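Nous utilisons des cookies pour mesurer l'audience de ce site. Accepter - Refuser - Personnaliser

Rapport d'avancement no 2 - Lot « tri et rangement du linge »
Projet Barnar, financement Rolbridge
02/02/2022

1. Objet

Le présent rapport couvre la période écoulée depuis la remise du rapport no 1. Il porte sur l'aménagement du poste de rangement, la constitution du stock de vêtements et les premières séries de tri. Les dépenses font l'objet d'un état séparé, transmis par Ditmitrov Conseil sous la référence habituelle du projet.

2. Aménagement du poste

Le poste est fermé sur trois côtés par des parois en métal ondulé gris foncé, tenues par une structure en aluminium. Le fond est couvert d'un tapis crème à motif de feuillage et de petites fleurs brunes. Le motif a été conservé pour les séries en cours ; un revêtement uni sera essayé au lot suivant, à éclairage égal.

Deux paniers sont en place. Le panier blanc en treillis métallique est suspendu au rail de la paroi arrière, au centre. Le panier noir en grille est monté côté gauche et maintenu par quatre colliers blancs. La fixation par colliers reste provisoire : elle permet de modifier la hauteur sans percer le rail. Une attache rigide a été demandée à Atix, le devis est attendu.

3. Stock de vêtements

Le stock comprend 31 pièces, réparties en tailles enfant et adulte. Les teintes vives et les teintes pastel sont mélangées dans chaque tas afin que deux pièces voisines se distinguent mal par endroits. Les vêtements sont déposés froissés, sans pliage préalable, dans la partie médiane ou droite du tapis.

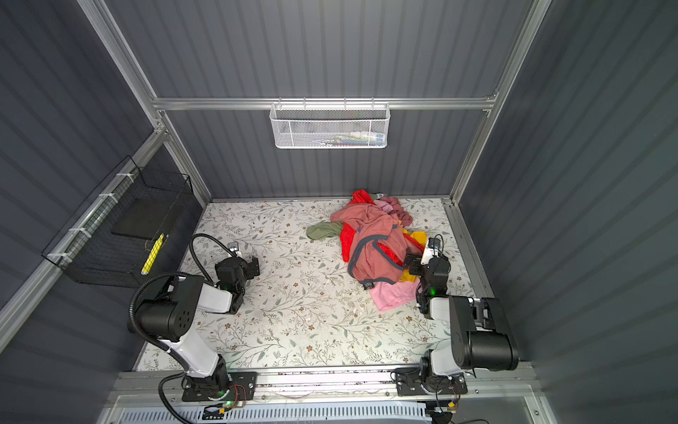
Cinq pièces ont été retirées du stock : deux pour usure des coutures, trois pour un tissu trop glissant. Leur remplacement est commandé. Le lavage intervient toutes les 20 séries, sans assouplissant, la raideur du tissu ayant une incidence sur la tenue du tas.

4. Séries réalisées

Le protocole prévoit la dépose du tas, la séparation des pièces puis leur rangement. Près de 20 séries sont exploitables à ce jour. Les écarts relevés concernent surtout les grandes pièces - elles recouvrent les petites et imposent une reprise. Le compte rendu de série mentionne désormais la pièce placée au sommet.

5. Points ouverts

Hauteur définitive du panier noir : à arrêter après réception des attaches.
Tapis uni : échantillon à valider par Rolbridge.
Étiquetage du stock : en cours, numérotation cousue à l'intérieur du col ou de la ceinture.

6. Suite

Le prochain rapport sera remis en avril, avec le relevé complet des séries et l'inventaire mis à jour.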